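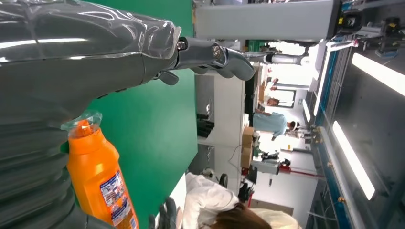
Minutes of the site services meeting, Elitz building
Held March 21, 2024, second floor meeting room

Present: representatives of the landlord (Elitz), the ground floor tenant (Kemimex), the upper floor tenant (Santoro) and the lift contractor (Hirkeck).
Apologies: none received.

1. Minutes of the February meeting

Agreed as a correct record with one change. Under item 4, "hot water return" should read "cold water riser". The landlord will reissue the page.

2. Matters arising

2.1 Loading bay drain. Rodded and jetted after the last meeting. The gully grating has been refitted. No further standing water reported. Closed.

2.2 Stair B handrail. Bracket at the half landing still to be replaced. The part has been ordered by Elitz. Carried forward.

2.3 Key register. Santoro has returned its form. Kemimex form outstanding. Carried forward.

3. Goods lift

3.1 Hirkeck presented its report on the goods lift. The lift was out of service on 2 occasions in February. Both stoppages were traced to the door lock contact at ground level. The contact was cleaned after the first and replaced after the second.

3.2 The rated load is 700 kg. The load plate inside the car is worn and can't be read from the doorway. Hirkeck will fit a new plate and a second one on the landing wall at ground level.

3.3 Kemimex asked whether pallet trucks are counted in the rated load. Hirkeck confirmed that they are. The weight of the truck, the pallet and any person travelling must be added together. Kemimex will pass this on to its stores staff in writing.

3.4 Car levelling at the upper floor is within tolerance but at the edge of it. To be adjusted at the next service visit. Santoro asked for the visit to take place before 8 a.m. and Hirkeck agreed.

4. Ventilation, ground floor

4.1 The landlord tabled the airflow readings taken at the ground floor supply grilles. Total supply was measured at 601 litres per second with clean filters fitted. The figure before the filter change was not recorded, so no comparison can be made.

4.2 The extract fan runs with a noticeable rumble on start-up. Belt tension has been checked. Bearings are to be looked at when the fan is next isolated.

4.3 Kemimex reported that the east side of its area is still stuffy in the afternoon, and asked for the two end grilles to be opened further. Elitz will rebalance the branch and repeat the readings, this time with the damper positions noted on the sheet.
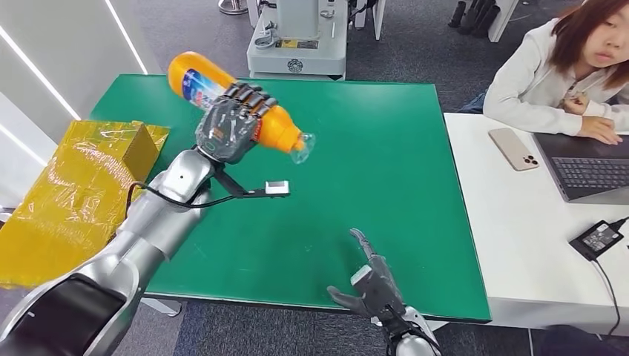 Santoro said that opening the end grilles on the ground floor should not be done at the expense of the upper floor branch, which shares the same fan, and asked for readings to be taken on both floors on the same day. Agreed. The landlord will circulate the two sets together.

4.4 Time clock. The plant currently starts at 6.30 a.m. No change until the new readings are available. The clock will be moved forward for summer time by the landlord.

5. Electricity recharge

5.1 The February recharge was issued late owing to a missing reading from the landlord's meter in the stair lobby. An estimate was used for the common parts.

5.2 Kemimex queried its share, shown on the statement as 73 per cent of the shared plant supply. Elitz explained that the split follows floor area under the lease and takes no account of hours of use. Kemimex reserved its position and will write separately.

5.3 Santoro asked for the opening and closing readings to be printed on each statement. Agreed from the next issue.

6. Any other business

6.1 Bin store. The lock is stiff. Elitz to lubricate or replace.

6.2 Fire alarm test. To be moved from mid-morning to noon, as requested by both tenants. The alarm receiving centre must be told first.

Actions

Elitz: reissue February page; handrail bracket; rebalance branch and repeat readings on both floors; statement layout; bin store lock; alarm test time.
Kemimex: key register form; note to stores staff on lift load; letter on recharge split.
Hirkeck: load plates; levelling adjustment.
Santoro: none.

Date of next meeting to be confirmed by the landlord once the airflow readings have been circulated.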